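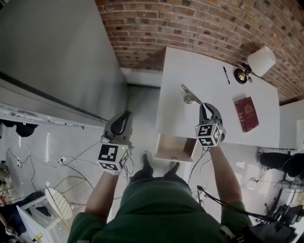 Slide 1: Passport and pen on the table by the brick wall.

Paper Trails: Getting Ready for a Long Trip
Speaker notes, March 4, 2020

Hello, everyone! Wait for the chairs to settle. Ask who has ever hunted for a passport the night before leaving. Put my own hand up first.

Start with the Nugroho story. I got to the ferry desk with a beautiful bag, great shoes and an expired document. They were very kind about it and I still missed the boat. I spent two nights in a guesthouse over a noodle shop, and I loved it, but I would have loved it more on purpose.

First big point: check the expiration date before you look at fares. Many countries want months left on it after you arrive, so look up the rule for each stop (yes, the one-night stops too). Count blank pages while you have it open. Then sign it if you never did. Pause here, people always laugh and then look worried. 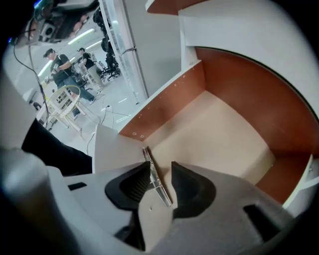

My favorite part of the whole talk is the home shelf! Pick one spot where every travel paper lives between trips and be stubborn about it. Mine is inside a cabinet, at eye level. Small clear things are the ones that vanish on me, and the thin, flat one on this slide, tilted toward the inside of a cabinet, is just the sort I'd lose in a drawer full of batteries. Give those an envelope with a big ugly label.

Copies next. Make 3 sets: one in the bag, one at home, one with a person who picks up the phone. Show the Corard folder and pass it along the rows. It holds 70 sheets, far more than anyone needs, but I like the pockets.

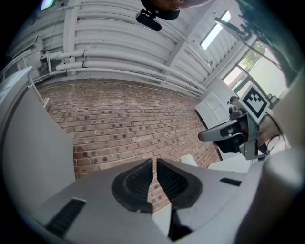

Slide 3: Strips of brick showing through the gap.

Last stretch, the pen. Bring one! Arrival forms come out on the plane and suddenly the whole row wants to borrow yours. Bring two if you're soft-hearted like me.

Questions. If anyone asks about the May trip to Brukex, say there are still places and the sign-up sheet is by the door. Get the folder back before people leave.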